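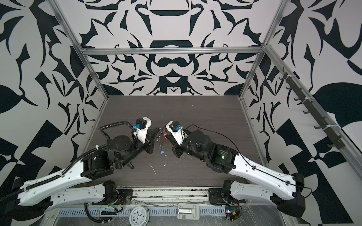
Keys! How They Work and Where They Should Live

Narura Kids: Everyday Stuff Explained
July 26, 2018

Quick one today. Keys. You have probably seen a grown-up turn a whole bag upside down looking for one. Small things, keys. Easy to lose. But there is a lot of clever stuff going on in one little piece of metal, so let's go.

The parts of a key

The part you hold is called the bow. Say it like the bow on a present. Usually wide and flat, so your fingers can turn it. Usually has a hole in it too, for a ring.

The long part is the blade. This goes into the lock. Look at the edge of one and you'll see bumps and dips. The dips are called notches, or cuts. They look like tiny mountains and vallies.

Those mountains matter a lot. Change one and the key may not open the door anymore.

So what happens inside the lock?

Lots of front doors have a pin lock. Inside is a round part that wants to turn, and a row of little metal pins that stop it from turning. Each pin has a spring pushing on it. Each pin is split in two pieces.

No key: the pins stick across the gap. Stuck. Door stays shut.

Wrong key: some pins get pushed too high, some not high enough. Still stuck.

Right key: every bump and dip lifts its pin to exactly the right height. All the splits line up. The round part turns. Click!

All that in one second. You don't even think about it.

Split rings

The springy metal loops that hold keys are called split rings. Look at one closely. A split ring is really one piece of wire wound around about twice, like a very short spring pressed flat. The two ends don't join. You pull one end up a bit, poke the key in, and slide it all the way around until it pops into the middle.

Hard on the fingernails! Ask for help if it's stiff. Some people open the ring with the edge of a coin.

Why not just use a hook? A hook has an opening, so a key can hop off. With a split ring the key would have to travel the whole way around to escape. Keys don't do that by themselves.

Key organizers

If you have one key, one ring is fine. What if you have lots? The school in Etgate has 78 doors that lock. Put 78 keys on one ring and you get a big jangly lump and you can't find anything.

So there are key organizers. One kind is a flat metal plate with a row of small holes along the edge. Every hole gets its own ring. A big opening at the top works like a handle, so you can carry the lot or hang it up. You can take one key off without bothering the others.

The rings do still get tangled. They slide over each other when you put the plate down. Give it a shake, then spread them out with your hand.
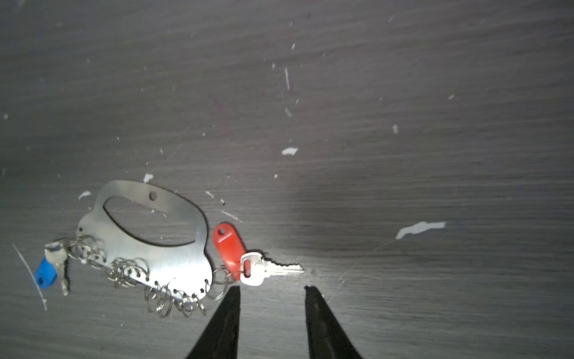 A metal key organizer with lots of split rings. Spot the key with the blue cap!

What are the colored caps for?

Many keys look almost the same. Silver, silver, silver. A key cap is a bit of plastic that fits over the key so you can tell which it is. Blue for the shed, red for the front door, whatever you like. You pick. The lock doesn't care what color the cap is, it only feels the notches.

Can't see colors so well, or it's dark? Some caps come in different shapes. You can tell by touch.

Numbers work too. The lockers at the Kirance swimming pool have the number stamped on the key. Locker 2706, key 2706. (Bad idea for your house key though. Never write your adress on a key. Anyone finding it would know where to go.)

Hooks: a home for keys

Best trick of all is a place to put them. A strip of hooks on the wall does it. Each hook curves so the ring sits in the bottom and stays there. A row of hooks takes up hardly any space, and you can see right away if one is empty.

Put the strip up high if there are babies in the house, since keys go straight in the mouth. Near the door is good. And plain walls or wild patterned walls, doesn't matter, but on a busy black-and-white pattern a bright cap is much easier to spot than a bare key.

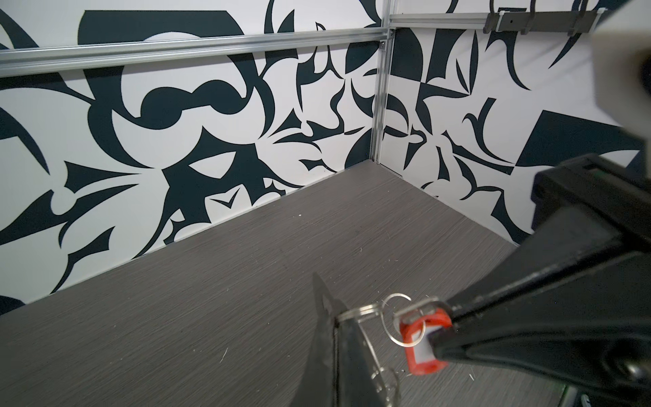

One reader in Kirance wrote to say hooks never worked at their house until each hook got a dot of paint to match its key cap. Blue dot, blue key. They also wanted to know if a key can wear out.

Yes it can. Slowly. Metal rubs on metal every time, and the notches get smoother. After years and years the pins don't get lifted quite right and you have to jiggle. Then it's time for a new one, cut from the lock's key code if you have it. Copying a worn key just gives you another worn key.

Try it at home

You need: an old key (ask first), paper, a soft pencil.

Put the key flat under the paper.
Rub gently with the side of the pencil.
Watch the notches show up.
Do a second key next to it and compare. Which has the deepest dip?

Words to know

Bow: the part you hold.
Blade: the part that goes in the lock.
Split ring: wound wire loop for keys.
Pin: little metal piece inside a lock.

Next time on Narura Kids: zippers.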